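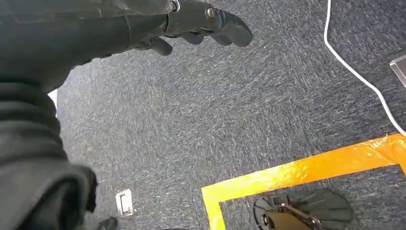
4. Price Records and Deal Listings

4.1 Data

The listings come from Tokgöz, a deal site that posts discounted consumer electronics with a short written note for each offer. We collected 1,000 listings over the study period and kept those that gave a sale price, a list price and the condition of the item. After removing repeats and listings that had expired before our first visit, 779 remained. Of these, 300 were for refurbished items and the rest were for new ones.

Each listing was matched by model number to the price history kept by Norkari. Where a model had been sold under two numbers, as happens often with soundbars and small speakers, the two histories were merged by hand. Tülin Uysal checked the merged records against the sellers' own product pages. Bundles were matched on the main item only, and the value of any added cable, remote or gift card was left out.

4.2 Measuring the stated discount

Most listings state a discount against the list price. We call this the stated discount. The market discount is the difference between the sale price and the median price of the same model in the Norkari record over the 90 days before the listing. Shipping was added to the sale price wherever the buyer could not avoid it. Flat shipping fees matter more than their size suggests, as many of the cheapest accessories are sold with a fee close to the discount itself.

Refurbished items needed a separate rule. A refurbished unit compared with a new one will nearly always look cheap, so we compared refurbished with refurbished when the record allowed it. Where it did not, the listing was left out of the market discount and kept for the stated discount only.

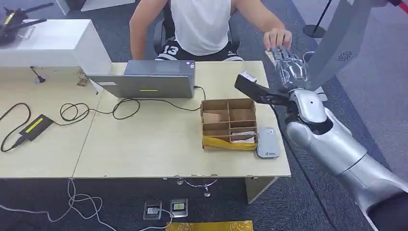
Figure 3. Desk with laptop.

4.3 Reader survey

We also asked 400 registered users of Fimska, a shopping forum, how they decide whether a posted offer is worth taking. Respondents saw the text of one listing at a time and gave the price at which they would have bought the item. Half saw the list price and half did not. The order of the listings was shuffled for each respondent, and no one saw the same model twice.

The survey text kept the wording of the original post, including star ratings and warranty terms. Seller names were replaced with the single name Zisard, so that loyalty to a store would not affect the answers. A few respondents wrote that they looked the item up elsewhere before answering. We kept their answers – the survey did not forbid it, and shoppers do the same in daily life.

4.4 Limits of the data

The Norkari record is updated once a day, usually before 6 a.m., and misses sales that begin and end between updates. Coupon codes sent by email are also missing. Both gaps push the median price up, which makes the market discount look larger than it was. We return to this point in Section 6, where the main results are repeated without the one-day sales.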